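Grultstead Lyric Drafts, data card

Updated 22/04/2020

Contains 34 song lyrics in draft and final form, 19 of them with chord sheets. The Estberg folder holds two co-writes and their split sheets.

The Vernari rhyme tagger labelled every line. I don't trust it. It calls "colour" and "holler" a perfect rhyme, so check its labels before you quote them.

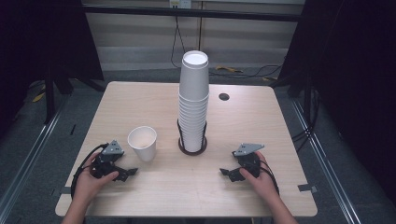
Paper cups, stacked and single.

Don't use this set to predict hits. Chaudhary scores are included, but two reruns in June gave different rankings and I can't say which is right.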